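Last updated Tue 16 June

Went to the open day at Rimdale last week, the surgical training wing, mostly for the free coffee. Stayed over 300 minutes. Still annoyed, in a good way, so writing this fast before work.

The bench everyone crowded was the suturing one. Two robot arms, black thread, knots.

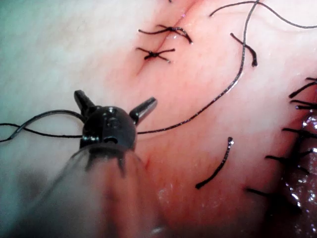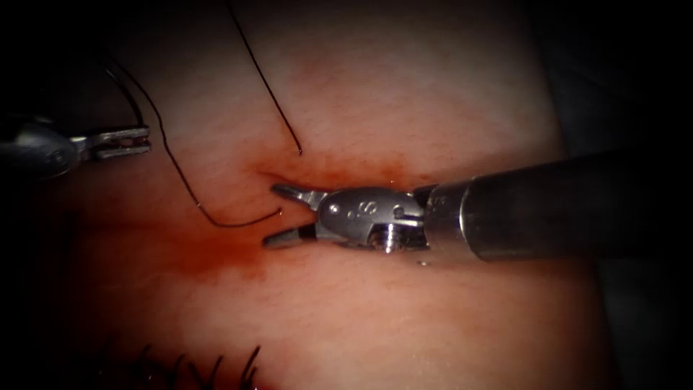
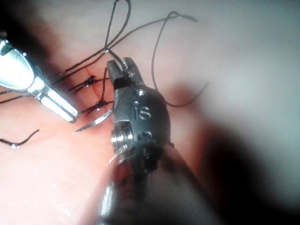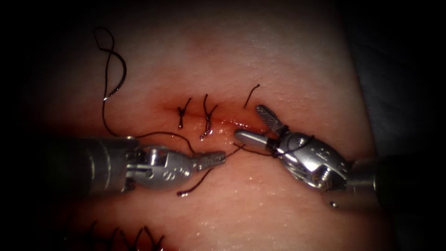 My gripe is with how these days get sold. The leaflet said "see the future of surgery." Big letters. Then you get there and it's somebody learning to sew, slowly, and that is so much better than the leaflet. Why hide it? Adesuwa Ezeani ran our group and she talked about practice hours the whole time, never once about the future. Good for her.

People behind me kept asking when the robot would do it by itself. Wrong question, I think. A stitch is boring. A stitch is also the bit that holds you shut. I want the person doing mine to have done it 584 times on something that doesnt bleed out, and I want to see that room before I sign anything.

Ragnheiður Kjærgaard, who came with me, disagrees. Says the public shouldn't have to look at needles to trust a hospital, and that nine people in a tour group can't judge a knot anyway. Fair. I can't judge one. But I can tell when I'm being shown practice and when I'm being shown a commercial, and teh Parnum show in November was a commercial. Lights, music, a guy with a headset.

So, more sewing please. Longer slots at the bench, fewer leaflets. And put chairs out, my knees are wrecked.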